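Jan 20, 2017
Drenlow room, bench tidy, continued

Took over from Golshifteh after lunch. White table wiped twice, first with water, then with the Rüegg cleaner at 10 per cent. The second pass lifted the grey film left from November. No effect on the surface that I could find. Cloths are in the wash bin.

Cables still to sort. Anything without a label goes in the Reketen crate and stays there for 7 days, after which H. Hollenstein decides. Velcro ties only, please. The tape leaves glue on the jackets and I have cleaned enough of it off.

Open points:
- loose black cables by the back edge: coil flat, tie in 2 places, hang up
- small black box on the right-hand side: find out what it belongs to, check for a rating plate, label both it and its cable
- specks near the middle: brush off dry before the next wipe, may be grit and I don't want it dragged across the top
- Onport shelf is full, ask Golshifteh whether the old trays can go downstairs

State of the table at time of writing:

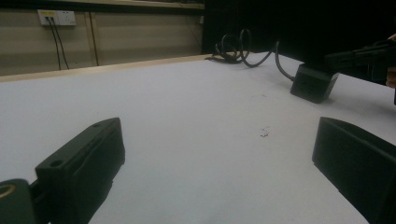
Monday

Start with the cables. Bring the label printer back from the store, and a spare roll.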